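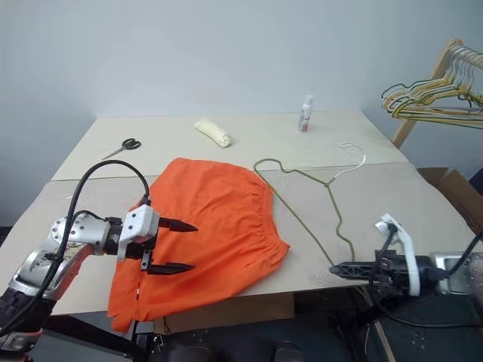
My grandmother left the bus station in Hestby to nobody in particular, so I got it.

Okay, she didn't own the bus station. She owned the lunch counter inside it, which came with eleven stools, a soup kettle and a key to the lost-and-found closet. The bus company had handed her that key back when she was young and trustworthy, and never asked for it again.

I drove up from Proltbridge in March to sell the whole thing. I figured on a weekend (I'd packed one sweater!). Soon-im Cho was already behind the counter when I walked in, wiping it down like I was an inspector.

"You're the granddaughter," she said. "You have her chin. Do you want soup?"

I said I wasn't hungry and she gave me soup.

Soon-im had worked there 33 years. She told me the roof leaked, the Desmont bus was always late, and a man named Ryu would come by at five wanting to buy the place for parking. Then she slid the closet key across to me — it was tied to a wooden spoon so it couldn't walk off — and said I'd better have a look before I signed anything.

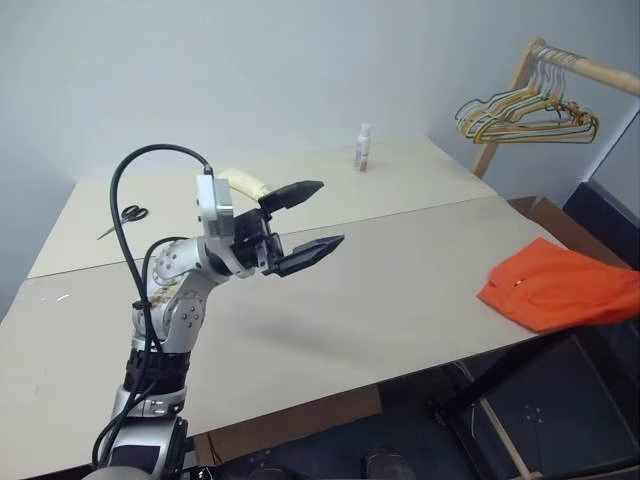 I expected umbrellas, and sure, there were umbrellas. But my grandmother had tagged every single thing in there, in that slanted handwriting I knew from birthday cards. One brown glove, Desmont bus, crying. Trumpet, no case, boy with a cold. Wedding shoes, never asked for. She hadn't only written down what people lost. She'd written down how they looked when they got off.

I sat on an upturned crate and read tags until my legs went to sleep. Way in the back I found a green suitcase, a little one, and the tag said: Ye-seo Chae, going to her mother's, will be back for it.

Well, Ye-seo Chae is my mother. Chae was her name before she married, and as far as I'd ever been told she left Hestby at nineteen and didn't come back, not once, not even for the funeral. And "her mother's" made no sense at all, because her mother was the one writing the tag.

I carried it out and set it on the counter. Soon-im looked at it for a good long while.

"Your grandmother raised her," she said. "She didn't have her. You thought she did?"

Of course I thought she did. I'd had that chin my whole life!

"People say chin," Soon-im said. "It's a thing people say."

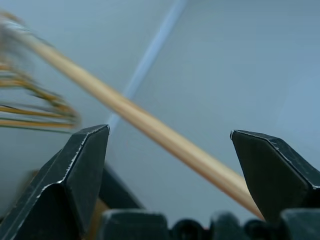 Ryu showed up at five on the dot with a folder and very clean shoes. He offered me 700 a month to lease, or a lump sum if I'd rather be done with it, and he was perfectly nice. He even ate the soup. I told him I had to make a phone call first.

The pay phone by the restrooms still worked, so I used that, I don't know why, my cell was right there in my pocket. It rang and rang. I had the suitcase between my feet. When my mother finally picked up I could hear her TV going, some game show, people clapping.

"Mom," I said, "I'm at the counter. Did you ever get where you were going?"

She turned the TV off.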